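3. Repair and replacement in small offices

3.1 Setting and sample

The interviews were carried out in small firms that own their computers outright and have no technical staff. We chose this group because earlier work on product lifetimes has looked mostly at households and at large organizations with fixed replacement cycles. A small firm has neither a cycle nor, in most cases, a written policy. The decision to repair a machine or buy a new one is made by whoever is in charge of spending that week.

We sent a short postal survey to 2,000 firms and received 266 usable replies. From these we selected 20 firms for interviews, giving preference to those that had dealt with at least one desktop computer failure in the past year. Interviews were held in January by Esi Aryee and Enda Mac Suibhne, and coded separately by Afia Aidoo. Where the codes differed, the passage was read again by all 3 and a single code was agreed on. Firm names have been changed.

3.2 What counts as broken

Respondents used the word "broken" for a wide range of conditions. At Wakier, a bookkeeping office, it meant that the computer took too long to open a spreadsheet. At Antwi, a print shop, a machine with a failed fan was still described as working, as it could be used for an hour at a time with the door open. These differences matter for any estimate of lifetime based on self-report. A machine retired from the first office may be in better condition than one still in daily use at the second.
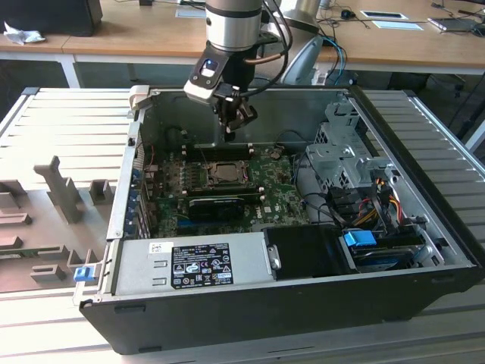
Figure 4. Desktop tower on its side with the side panel removed. The CPU socket is empty and a graphics card is seated in an expansion slot.

Age alone was a weak guide. Several owners could not say when their computers had been bought, and gave the year they moved into the building or hired a certain employee instead. We therefore asked for invoices where they existed, and treated purchase dates without an invoice as missing.

3.3 Cost and the first quote

The first quote from a repair shop had a strong effect on what happened next. Owners rarely asked for a second one. When the quote was more than half the price of a new machine, most stopped considering repair, even if the old machine held software that would be hard to move. The manager of Sondus put it this way: "I can explain a new computer to my partner. I can't explain a big bill for an old one."

Lost working time was mentioned often but seldom priced. Only the owner of Vastik had worked out what a day without a computer cost the firm, and she used that figure to justify keeping a spare. Inskip's distinction between stated and counted costs, discussed in Section 2, fits these answers well.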